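Te Moana - creative department meeting, October
Minutes taken by Gillespie MacLeish, who lost the vote

Present: everyone except the account team, who sent a calendar invitation for a different meeting.

1. Minutes of the last meeting
Approved. Isabelle Girard asked that her remark about the Prelteck jingle be struck out. It was read aloud first so we'd know which one, then struck out.

2. Wusa (bottled tea)
The client has seen all 15 headlines and would like to see the one we took out. Isabelle to find it, or write it. The poster budget is now 3000, down from a figure that was cheerful while it lasted. Radio stays as it is, with the whistling lowered.
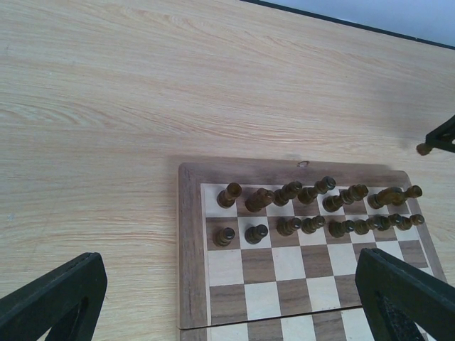 3. Pimov (home insurance)
The film runs to 100 seconds in a slot that holds far fewer. Gillespie proposed losing the grandmother. Long silence. The grandmother stays and the flood goes, which leaves us with a flood insurance advert in which it doesn't rain. Legal are said to be delighted.

4. Prelteck
The online survey brought in 878 replies, most of them about the font. Agreed to change the font and call it a new direction. Isabelle to present, as she can say "new direction" with a straight face.

5. Awards entries
Deadline is 5 pm and was moved once already at our request. We are entering Wusa under Radio and also under Craft, on the grounds that somebody did have to learn to whistle. Entry fees to be raised with accounts after lunch - their lunch.

6. Any other business
Whoever booked the big room for "thinking" until Christmas is asked to release it.

Next meeting: same time, small room.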